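Keeping the Curtains Up: A Morning with Gukarville's Window Lady

December 24, 2023

She answers the door with pins between her lips and waves me in with her elbow. It takes a minute before she can talk, and once she can, she doesn't stop until the coffee is gone, which suits me fine.

For 50 years she has sewn, mended, washed and hung curtains for the people of Gukarville, first from a back bedroom and later from the narrow storefront on Barbier Street where the bakery used to keep its flour. She asked me to leave her name out of this. "Everybody in town knows who does the curtains," she said, "and the ones who don't will only call me at supper."

She learned from an aunt who took in work from the old Jurnero Hotel, back when it was still a hotel and had lace in every room. The first big order she handled on her own was for that same building, 248 panels, all to be taken down, washed and put back before the spring guests came. "I was so green I didn't label them," she told me. "I had them stacked up to the ceiling and not one note on which room they came out of. And those windows were not all the same size, let me tell you! I spent two nights walking up and down the halls with a tape measure."

She labels everything now. A little square of cotton tape goes inside each hem, with the room and the side written in laundry pen.

On the hardware

I had come expecting to talk about fabric, but what she really wanted to talk about was rods. She has strong opinions on them. Most of the sad-looking curtains she is asked to rescue, she says, have nothing wrong with them at all, and the trouble is a rod too thin for the weight or a bracket screwed into nothing but plaster.

"People will spend a month picking the cloth and five minutes picking what it hangs on," she said. "Then it sags in the middle and they blame me." For sheers and light netting she is happy with a slim metal rod. For anything lined she wants something thicker, and a support in the center if the window is wide. She runs a scrap of waxed paper along the metal before the curtain goes on -- her aunt's trick -- and it does make the cloth slide beautifully. I tried it when I got home.
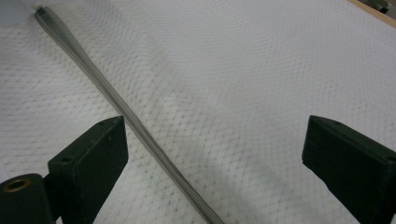 On washing sheers

Cool water, a little mild soap, and no wringing. She was very firm about the wringing. Sheers get rolled in a bath towel, pressed gently, and hung back up at the window while they are still damp, so that their own weight pulls out the creases. She has not ironed a sheer since her children were small.

"February is when they all call," she said. "The sun gets low and comes right through, and suddenly they see a whole winter of woodstove in there." I admitted mine had been up for two years without a wash. She was kind about it, but she did put down her cup.

On slowing down

She has been telling customers for a while now that she is going to retire, and she laughs when I bring it up. There is a set of drapes for the Tirel library on the big table, dark red and heavy as a wet dog, and another job folded up behind it. Her granddaughter comes in after school and can already do a blind hem that she says is straighter than her own.

"I'll stop when I can't get up the ladder," she said. Then she thought about it for a bit, turning one of the pins in her fingers. "Well, or I'll send her up the ladder and stand at the bottom and tell her it's crooked."

The shop is closed until after New Year's. If you have curtains to drop off before then, she asks that you please not leave them on the step, as the neighbor's cat has been sleeping on them.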